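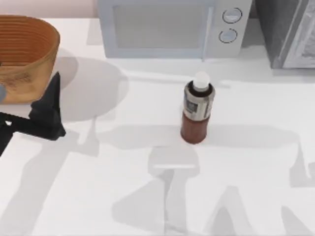 第14期

阅读时间：4分钟

Pastisville 要办自己的面包节啦，欢迎街坊们都来

2019年5月23日，Pastisville——大家好，我是 Lorraine Costigan，Tirnier 烘焙坊的店主。店里没有专门写新闻稿的人，所以这份稿子就由我自己来写了，写得啰嗦的地方请各位编辑随便删！

先说正事：今年6月的第一个周末，Pastisville 的老集市广场要办一场面包节，名字就叫“慢慢发”。主办的是我们 Tirnier，场地和帐篷由 Frerichs 面粉厂提供，Drurneo 书店负责孩子们的故事角。两天都是早上开门，下午卖完收摊，进场不要门票，带上胃口来就行。

这个主意是去年冬天冒出来的。那阵子我在店里开了个晚间小课，教大家养酸面种，本来想着来几个老主顾聊聊天也挺好，结果报名的人把后厨都站满了（我婆婆只好坐在面粉袋上听课）。下课以后谁都不肯走，有人问黑麦和小麦能不能混着喂，有人把自家失败的面包带来让我“会诊”，硬得能敲门。我一边擦案板一边想，镇上喜欢揉面的人原来这么多，平时都各自关在厨房里，怪可惜的，不如找个地方一起烤一回。

于是就有了这次的重头戏：80个家庭烘焙名额，面向所有住在 Pastisville 和周边村子的朋友。报上名的人可以领一份 Frerichs 的石磨面粉，回家随便做，圆的长的、甜的咸的都可以，周六上午带到广场来。我们会摆长桌，切开了大家一起吃。有评比，但别紧张，奖品是一口铸铁锅和店里一整年的早餐面包，评委里还有我那个对葡萄干过敏的弟弟，所以葡萄干面包请务必写清楚标签。
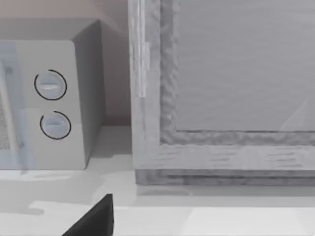
周日那天节奏会慢一些。上午我在主帐篷里讲四堂小课，每堂都不长：怎么养面种，怎么看面团发到位没有，隔夜面包怎么救，还有一堂专讲小厨房。最后这堂是我最想讲的。我刚结婚那几年住的房子，厨房窄得转身都要侧着，烤箱还是房东留下来的，温度全凭感觉，可我最喜欢的那款核桃面包就是在那里琢磨出来的。台面小有台面小的做法，面团可以在盆里折，不一定非要铺开一大片；晚上揉好放冰箱，第二天早上再整形，也不耽误上班。当天我会把自己那本沾满面糊的笔记带去，想抄配方的尽管抄。

Frerichs 的师傅会在旁边支一台小石磨，现场磨麦子。我去他们厂里看过一次，刚磨出来的全麦粉那个香味，回家路上我满脑子都是它！孩子们可以自己上手摇，磨好的粉装小纸袋带走。Drurneo 的故事角设在栗子树底下，下午念书，念的都是跟吃有关的故事，下雨就挪到书店里面去。

再说几件实际的。广场周边的路那两天不让停车，请停到河边的停车场，走过来就几步。狗狗可以来，牵好绳子，离长桌远一点（我家那只去年偷过一整条黄油卷，教训深刻）。喝的有咖啡和苹果汁，自己带杯子便宜一点。卖不完的面包周日傍晚会送到镇上的食物互助站，谁想帮忙装车，来主帐篷找我。

报名从今天开始，到 Tirnier 或者 Drurneo 的柜台填张表就行，名额满了就截止。想来采访的媒体朋友也请直接到店里来，上午我手上都是面，最好下午来，我给你们留着咖啡。

读者留言

面疙瘩：已经让我妈去填表了！请问没有面种可以用普通酵母吗？

Tirnier：当然可以，用什么都欢迎。Lorraine

河边老周：停车场周末早上很容易满，建议骑车。

小满妈妈：小朋友四岁，能摇石磨吗？

Tirnier：能，师傅会扶着一起摇的～

核桃党：周日那堂小厨房的课一定要来，求核桃面包配方。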